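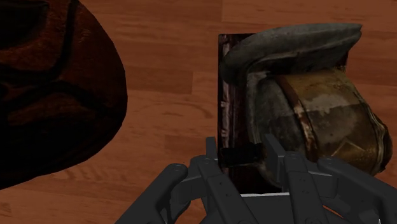 Cómo montar una demo de robot simulado para una jornada de puertas abiertas

Hola otra vez. El 3 de abril de 2022 abrimos el taller de Pellura a los vecinos y me tocó a mí llevar el puesto del simulador (¡qué nervios!). Como varios me habéis escrito pidiendo los pasos, los dejo tal y como los hice, con sus tropiezos incluidos.

1. Escoge objetos raros

Los cubitos de colores aburren a cualquiera. Yo tiré de la biblioteca de Trollo, que trae 451 modelos, y me quedé con cosas de desván: un libro viejo, un sacapuntas de manivela, trastos gastados con formas difíciles. Si algo va apoyado encima de otra cosa, mejor todavía, que la gente enseguida se pone a discutir por dónde lo cogería.

2. Prepara dos vistas

Una cerca de la pinza y otra general. Con la cercana se ve si los dedos llegan bien colocados; con la general el público se orienta y entiende dónde está el brazo. Yo las puse en pantallas separadas, la general en la grande. Al principio lo hice al revés y los de la última fila no se enteraban de nada.

3. Coloca el brazo entre las mesas

Lo tengo sobre un pedestal, con una mesa rojiza a un lado y una superficie amarilla al otro. Así puedes proponer traslados de un lado a otro, que lucen muchísimo más que levantar algo y volver a dejarlo.
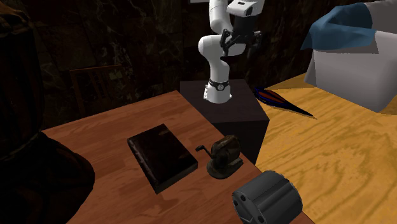
Antes de dar el mando a nadie, guarda la posición inicial con la pinza abierta y asigna el reinicio a una tecla grande. Yo usé la barra espaciadora y me salvó la tarde, porque los críos lanzan los objetos al suelo a la primera (y los padres a la segunda).

4. Da turnos cortos

Dos minutos por persona, con el reloj a la vista. Halfdan Ragnarsson, que vino de Hviid a echar una mano, se picó con el sacapuntas y hubo que quitarle el mando. Si alguien se atasca, dile que suba el brazo, gire la muñeca y vuelva a bajar despacio.

5. Guarda los intentos

Activé el registro de Flumico desde el primer turno y al cerrar teníamos 2.225 intentos, de los que pude reproducir 1.962; los demás se grabaron con el disco lleno, culpa mía. Mira el espacio libre la noche anterior, por favor.

En noviembre repetimos, y quiero probar con dos mandos a la vez. Si tenéis un modelo 3D de algún cacharro antiguo que sea un fastidio de agarrar, mandádmelo y lo meto en la mesa.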